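Cómo lavar telas rojas sin acabar con toda la casa rosa

Hay dos tipos de hogares: los que ya han sacado de la lavadora una camisa rosa que entró blanca y los que todavía compran poca ropa de color. En Umby llevamos tiempo recibiendo la misma consulta con distintas prendas (un mantel granate, unas servilletas fucsia, un fular que costó demasiado) y la respuesta cabe en una página, así que vamos a ello.

El método sirve para algodón, lino y mezclas corrientes en rojos, rosas fuertes, burdeos y demás familia. Para seda, lana o cualquier cosa con la etiqueta de «solo limpieza en seco», cierre esta página y haga caso a la etiqueta. Sí, ya sabemos que la última vez no se lo hizo.

Por qué destiñen

Casi toda tela teñida en un tono intenso sale de fábrica con más tinte del que la fibra ha podido retener. Ese sobrante se queda en la superficie, muy cómodo, hasta que encuentra agua. El agua caliente lo suelta antes. El detergente lo mantiene flotando, y lo que flota busca dónde posarse. Sus calcetines blancos, por ejemplo.

El tinte suelto se puede retirar. Si la fibra está mal teñida de verdad, el paño seguirá soltando color hasta que lo herede alguien. Conviene averiguar pronto en qué caso está usted, y para eso está la prueba del paso uno.

Lo que va a necesitar

Un barreño en el que la tela quepa con holgura. El del bidé también vale, no vamos a juzgar.
Un trapo blanco viejo de algodón, sin apego sentimental.
Detergente líquido para color, sin blanqueante. Nosotros usamos el Bedine neutro; cualquiera parecido servirá.
Agua fría del grifo.
Una toalla oscura, para escurrir.
Una superficie lisa y limpia donde extender.

En la lista no hay vinagre ni sal. Llegaremos a eso, y habrá quien se enfade.

Paso 1. La prueba del trapo blanco

Moje una esquina del trapo blanco, escúrrala y frote con ella una zona discreta de la tela: el reverso de un dobladillo, por ejemplo. Cuente hasta 20 sin hacer trampas. Después mire el trapo.

Si sigue blanco, enhorabuena, puede pasar directamente al lavado normal con otros colores oscuros. Si ha quedado un velo rosado, siga leyendo. Si parece que el trapo ha participado en un crimen, siga leyendo también, pero vaya haciéndose a la idea de lavar esa pieza sola para siempre.

Repita la prueba en las costuras cuando el hilo sea de otro color. Hay hilos que destiñen con más entusiasmo que la tela, y un ribete azul sobre fondo rojo puede dejar un morado que usted no encargó.

Paso 2. Extender y mirar

Ponga la tela sobre la mesa antes de mojarla. Parece una manía y lo es, pero así se ven las manchas, los hilos sueltos y las zonas ya descoloridas por el sol. No hace falta dejarla como un altar: basta con aplanar una parte, revisarla y pasar a la siguiente. Una superficie clara ayuda bastante. Si es de mármol auténtico, trabaje siempre con la tela seca, que la piedra porosa también tiene memoria.
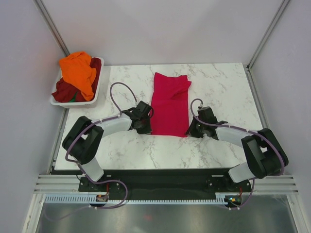
Tela carmesí sobre un tablero con dibujo de mármol: un extremo plano, el otro todavía con pliegues.

Las manchas se tratan ahora. Una gota de detergente sobre la grasa, agua fría sobre el vino, y paciencia sobre la cera, que se retira raspando con una cuchara cuando está dura. Nada de frotar en círculos como si quisiera sacar fuego: en los colores vivos, el roce levanta la fibra y deja un cerco mate que se ve más que la mancha original.

Paso 3. El primer remojo

Llene el barreño con agua fría, disuelva una cucharadita escasa de detergente y meta la tela. Debe moverse suelta. Si asoma por el borde, el barreño es pequeño; si le parece que con un empujón entra, sigue siendo pequeño.

Déjela unos 20 minutos y muévala un par de veces con la mano. El agua se pondrá rosa, luego más rosa, y en algún momento tendrá aspecto de refresco. Es lo esperable. Lo que no debe hacer es asustarse, tirar del paño y llevárselo chorreando por el pasillo hasta el fregadero. El pasillo no estaba en la lista de cosas que teñir.

Tampoco la deje en remojo toda la noche. El tinte que ha salido vuelve a posarse, y lo hace sin orden ni concierto, a manchas. Las telas con partes blancas son las que peor llevan el olvido.

Paso 4. Aclarar hasta aburrirse

Vacíe el barreño, llénelo de nuevo con agua fría y mueva la tela. Vacíe. Repita. Lo normal es que a la tercera o la cuarta el agua salga casi limpia. Nuestro récord está en 13 aclarados con un mantel de la casa Darker que, para ser justos, nos habían vendido como «de color estable». Estable era: no dejó de soltarlo en toda la tarde.

Cuando el agua salga transparente, repita la prueba del trapo. Si el trapo queda blanco, el trabajo gordo está hecho.

Si después de todo eso el agua sigue cargada, párese. Seguir aclarando solo aumentará la factura. Existen fijadores de tinte en tiendas de manualidades que pueden echar una mano en el algodón; lea para qué clase de tinte sirve cada uno, porque el equivocado no hace nada salvo oler raro.

Paso 5. Escurrir sin retorcer

Retorcer una tela mojada produce una satisfacción enorme y unas arrugas que duran hasta la jubilación. Extienda mejor la toalla oscura, coloque el paño encima, enróllelo todo como un brazo de gitano y apriete con las manos de un extremo a otro. Desenrolle. La toalla tendrá el agua y, si queda algo de tinte rebelde, también se lo habrá quedado. Por eso tenía que ser oscura.

Hay quien centrifuga. A velocidad baja y con la pieza sola, no pasa nada.

Paso 6. Secar a la sombra

El sol se come los rojos. Lo hace despacio y por la cara que mira hacia arriba, de modo que en junio puede tender un mantel granate y en septiembre recoger dos manteles distintos, uno por cada lado. Cuelgue las telas del revés, a la sombra y con aire.

Dé una sacudida firme antes de tender y alise los bordes con la palma. No doble la tela sobre la cuerda si todavía gotea: en la parte baja se acumula agua, con el agua viaja lo que quede de tinte y aparece una franja más oscura que luego nadie sabe explicar. Mejor sujetarla por una orilla, con pinzas limpias. Las de madera vieja dejan marca; las de plástico se rompen. Elija su disgusto.

Retírela cuando aún conserve un punto de humedad, que la plancha se lo agradecerá. Si la deja caer en un montón hasta que le apetezca plancharla, los pliegues se asentarán y usted tendrá que negociar con cada uno por separado. 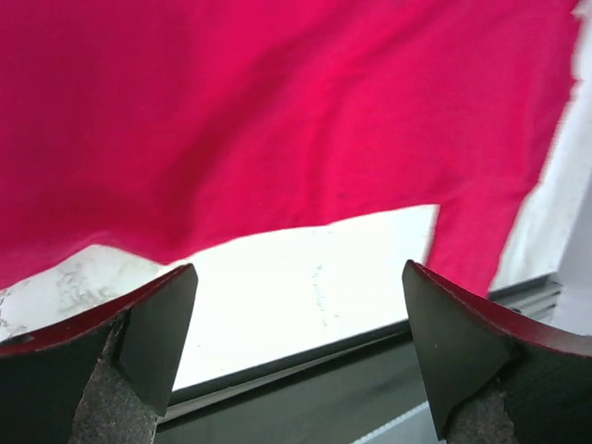 Planchar y guardar

Planche por el revés y a temperatura media, salvo que la etiqueta diga otra cosa. Por el derecho, el algodón rojo saca brillos, y un brillo en el centro del mantel atrae todas las miradas de la cena. Empiece por el centro y vaya hacia las orillas; las esquinas, al final. Si hay bordados, póngalos boca abajo sobre una toalla para no aplastarlos.

Para guardar, doble con las líneas en un sitio distinto cada vez. Las telas que pasan años dobladas por el mismo lugar acaban aclarándose justo ahí. No las apile húmedas, no las meta en bolsas de plástico y no las ponga pegadas a la mantelería blanca de las ocasiones, por mucho que el cajón quede más bonito.

El vinagre, la sal y otras religiones

Nos escriben a menudo para contarnos que un chorro de vinagre fija el color. En los tintes habituales del algodón no lo fija. Deja la tela con olor a ensalada, ayuda algo con la cal y eso es todo. La sal se usa durante ciertos procesos de tinte, antes de que el color se asiente; echársela a un mantel ya comprado es sazonarlo.

Las toallitas atrapacolor sí recogen parte del tinte que flota en el tambor. Son un buen cinturón de seguridad y una pésima excusa para lavar el fular fucsia con las sábanas. Una toallita no puede con todo, y cuando se rinde no avisa.

Cuando el daño ya está hecho

Si ha llegado hasta aquí con una camisa rosa en la mano, no la meta en la secadora ni la planche: el calor asienta la mancha. Vuelva a lavarla de inmediato, sola y todavía húmeda. Si es blanca y la etiqueta lo admite, pruebe un remojo con percarbonato siguiendo la dosis del envase. Puede necesitar dos intentos. A partir de ahí, considere que el rosa sienta bien a más gente de la que lo lleva.

Notas para la lavadora

Las primeras veces, lave la pieza sola y en frío, aunque haya superado la prueba. Una servilleta grande de las que usamos en las pruebas, modelo Adjei, pesa 319 gramos y no llena el tambor ni de lejos; júntela con otras del mismo color y no ponga la máquina en marcha por una sola. Programa corto, centrifugado suave y nada de prelavado caliente.

Al terminar, pase un trapo blanco por la goma de la puerta. Si sale rosa, un aclarado en vacío antes de la siguiente colada.

Umby, cuidado de textiles para gente distraída | Contacto | © Umby, todos los derechos reservados | Volver arriba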